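**Rirnska publishes working rules for robot arms that handle plugged-in household items**

MASTETHAM, December. Rirnska, the test group of Wudier, has today made public its working rules for robot arms that touch lamps, power strips and other items connected to the mains. The document has 145 rules and is free to read and to copy.

Many laboratories already have good rules for speed, force and emergency stop. In our experience they have much less in writing about small things on a table, like a cable or the open slots of an outlet. The new document tries to fill this gap.

The rules begin before the arm moves. The operator sets the table, checks where the cable lies and writes down the state of each item in the start record.

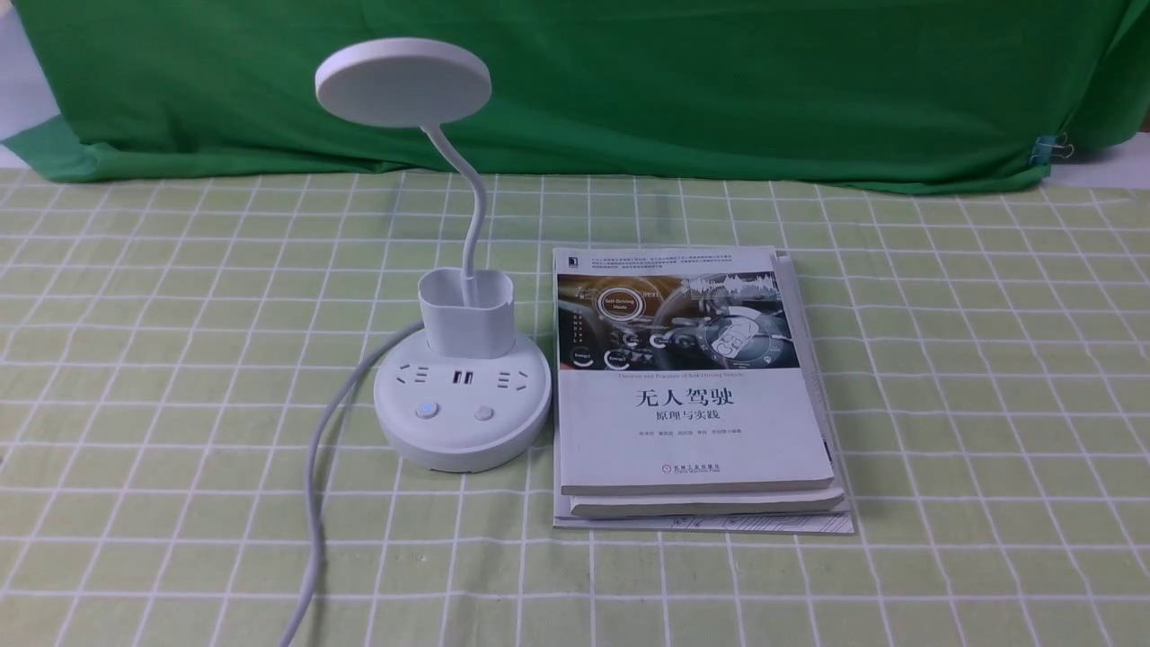
*Desk lamp with outlets in its base, a cable and a stack of books on the test table.*

The start record must name every item on the table, also the ones that are not part of the task. Books and papers are included in this rule, as a gripper can push them toward a socket. Items may not be moved by hand after the record is signed. If something must be moved, the record is opened again.

**Cables and switches**

A cable is treated as an obstacle with its own keep-out distance, and the arm may not cross over it at low height. Pulling on a cable is counted as a fault even when the item stays in its place. For lamps, the operator notes if the light is on or off at the start and at the end of each run. 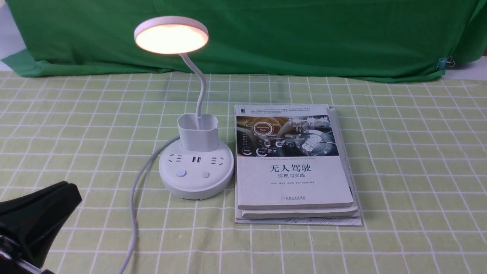
**Open sockets**

The part on sockets was the most discussed during the review. It says that metal parts of a gripper may not enter any slot, and that finger tips used near a socket must be covered with insulating material. The wrist camera must be recording whenever the fingers are over an outlet or a USB port.

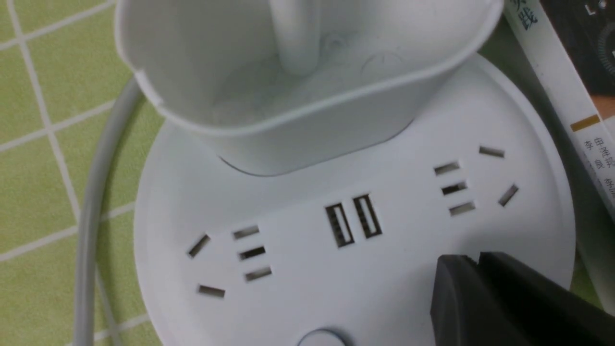

Review of the draft took three rounds. In that time we received 509 comments, mostly from people who work with such tables every day. A large part of them asked for shorter sentences, and we have followed this wish where it was possible.

The document is not a legal standard and does not replace the electrical safety law of any country. It can be used together with the existing procedures of a laboratory.

**Availability**

The rules can be requested from the Rirnska office in Mastetham, on paper or as a file. Training material for operators is prepared together with Donnelly and will follow at a later time.

**About Rirnska**

Rirnska is the test group of Wudier and works on safe handling of everyday objects by robot arms.

Press contact: Rirnska press office, Mastetham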